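Wekthorpe clothing swap moves to the old bowls club

Wekthorpe's winter clothing swap will be held at the old bowls club this May, after the library meeting room it has used for the past few years proved too small.

The swap drew 239 people last year, and many had to wait outside in the rain before they could get to the racks. The bowls club has double the floor space, a kitchen and a covered verandah, and there is parking on the Mridha Street side.

Doors open at 9 am for people dropping off clothes and at 10.30 am for everyone else. Entry is a gold coin. Each person can bring up to 26 items and will be given a token for every piece accepted. Tokens can be spent on the day or kept for the spring swap.

Organisers are asking for coats, jumpers, school uniforms and children's boots in particular. Men's clothing ran out before noon last year, and anyone with good work shirts or trousers to pass on is asked to bring them early. Underwear, swimwear and pillows can't be accepted.

Clothes should be washed and dry, with pockets emptied. Small faults such as a missing button are fine if a note is pinned to the item. Anything left at the end of the day will go to the Turnitz op shop, which took around 800 garments after the last swap and sold most of them by the end of winter.

Mending table returns

Tudetti Alterations will run its mending table again from 11 am to 2 pm. Simple repairs like hems, loose seams and buttons will be done on the spot for a token each. Zips will be taken away and returned to the shop for collection the following week.

The table will also look at knitwear. Fine ribbed knits are worth checking along the lower edge for pulled threads before they are handed in, and black ones are best looked over in daylight.

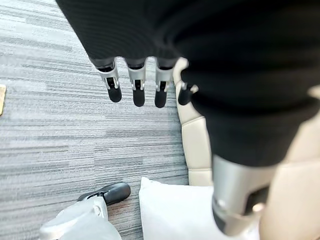 Getting there

The number 40 bus stops outside the club gates and runs every half hour until 5 pm. The main entrance has two steps, with a ramp at the side door near the greens. Bikes can be left along the verandah rail.

People who can't make it on the day can leave bagged clothes at the library desk during opening hours in the week before. Tokens for those bags will be held at the door under the name written on the bag.

Contact the newsdesk | Copyright Wekthorpe Community News | Back to top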